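# "The hook is the whole problem": an evening of gripper trials at Vovonero

The person who runs the gripper trials at Vovonero asked to stay anonymous, mostly out of shyness, and then talked for over two hours without a break. We met in a tiled ground-floor room where a pair of robot arms spends its working life putting shirts on hangers and hangers on a rail. I had come to ask which gripper won. It took a while to get there.

"People expect us to start with the grippers," they told me. "We started with the shirts! You can't compare two sets of fingers until you know what the cloth is going to do to you. A button shirt is stiff down the front and floppy everywhere else. A T-shirt is floppy all over, but at least it has one neck hole and no opinions about it."

The trial itself is simple to describe. Two arms, one two-finger gripper on each, and a short list of jobs: get the hanger into the garment, hold the two together in the air, carry them to the rail, let go. Three finger designs were in the running. Brurkska supplied a hard, narrow pair. Farooqui supplied a wider pair with a soft inner face. The third was the coated set the team already owned, which everyone just calls "the old ones."
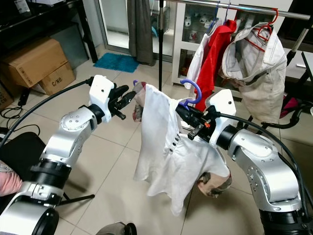 "Holding it up between two arms is where you learn the most," they went on. "If one side grips a bit harder than the other, the cloth creeps. It's slow, and you don't see it while you're watching the hanger. Then you get to the rail and one shoulder has slid off. With the Brurkska fingers that happened a lot in the early runs, and I was ready to write them off. Then we dropped the closing force on the left arm only, and they were great. Really great! I had to go back and cross out half a page of grumpy notes."

How many runs does it take before a result means something? They laughed at that. The October plan called for 130 runs per finger set, split between shirts and T-shirts. The Farooqui set got through all of them. The Brurkska set stopped at 51 because of the force change, and the count was started again from zero.

"That hurt," they said. "But you can't mix the two halves. If I change the force and keep the old numbers, I'm comparing my own mood swings."

I asked which part of the job separates a good gripper from a decent one, and the answer came before I had finished the question.

"The hook. The hook is the whole problem. It's a curved piece of plastic, smooth, and it wants to turn in your fingers. A wide soft finger feels lovely on cloth, but when you close it on a hanger hook you don't know what angle you've got. A narrow finger tells you more. You close it, and if the hook is straight it stays straight."
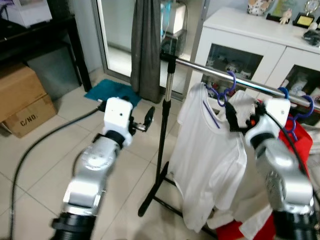
"And then there's the letting go," they said, getting up to act it out with a pen and the back of a chair. "Everybody worries about grabbing. Letting go is harder! You've got the shirt pressed up by the bar, your fingers are around the hook, and there's cloth bunched up right beside them. If you open too wide you push the cloth away and the hanger swings. If you open too little, you pull the hanger back off the bar on your way out. We settled on opening by 4 millimeters, waiting a beat, and then backing straight out along the hook."

The software for this is Pirnix, the team's own controller, and it gets nearly as much affection as the arms do. Its best feature, by their account, is a dull one: each arm can be given its own speed and force limits for each step, and the settings are saved with the run. "So in a month, when I say 'hey, why was run 47 so smooth,' I can open it and look. Before that we had a notebook. I love notebooks, but the notebook didn't know what the right arm was doing."

We moved on to cameras. The team uses one view from the head and close-up views from the grippers, and there was some argument early on about whether the close views earned their place. The head camera gets the shirt, both arms and the rail together, so it seemed like plenty.

"I was on the 'plenty' side," they admitted. "I've switched. From up top, your own gripper hides the one spot you care about. Down at the wrist you see the gap between the fingers, and you see what state the fingers are in."
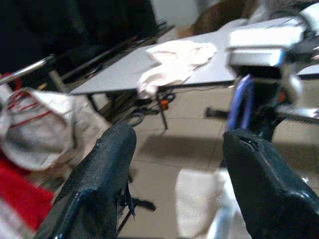

*Last updated: November 11, 2021*

Wear turned out to be a bigger part of the comparison than anyone had planned for. Coatings chip, and a rough spot can catch a thread, which changes how the finger lets go. "A chip near the tip matters much more than one lower down," they said. "So now we look at the tips before each batch and write down what we see. It takes a minute. I wish we'd done it from the first day, because there are early runs where I can't tell you if it was the finger design or just a tired finger."

They were careful to be fair to the coated set. On thick cloth, towels especially, the slightly pebbled surface holds well with very little force. On thin cotton it depends on the day.

So who won? For hooks and rails, the narrow Brurkska fingers, at the lower force. For picking cloth up off a table, Farooqui, and by a clear margin. "The soft face just sort of gathers it. You come down on a crumpled pile, close, and you've got a decent handful of one layer or two. I could watch it all day — I kind of have."

That leaves an awkward choice, as the job needs both. One idea is to run different fingers on the two arms, soft on the left and narrow on the right. The left arm would do the gathering and the right arm would handle the hook. They had tried it for a single afternoon when we spoke, on T-shirts only.

"It's too early to say much. The handover in the middle is odd, since the two sides don't give the same way when the cloth pulls. But the start and the finish were the nicest we've had. I went home very happy that day."

I asked whether a T-shirt was a fair test at all, given that most closets hold worse things. They agreed that it wasn't, and said jackets were on the list, along with anything that has a hood. For now the T-shirt stays as the warm-up at the start of a session, partly out of habit and partly for the way it shows a bad grip so quickly: if the two corners aren't held level, the neckline goes crooked right away.
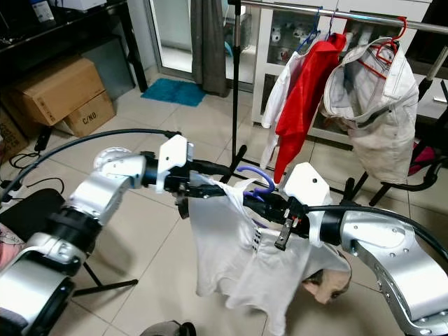

## What they would tell someone starting out

"Buy a lot of the same hanger," was the first answer. "The same shape, the same plastic. We had a mix at the beginning and it made a mess of the numbers."

The second was to leave the arm paths alone while comparing fingers. It's tempting to tidy up a motion when you see it go a little wide, and every tidy-up makes the next run easier for whichever set happens to be mounted. Vovonero now locks the paths in Pirnix before a batch and keeps a list of wishes for afterward.

The third was about cables, which I hadn't asked about. "Give them slack, then move each arm through its whole reach by hand and look at where the loop goes. Then give them a bit more slack. When a cable pulls on the wrist it looks exactly like a gripper problem, and you'll spend an evening changing fingers for nothing. I've spent that evening."

Jackets are next, with the mixed fingers, at the same 130 runs. They've already picked out the first one, and they think the sleeves are going to be trouble.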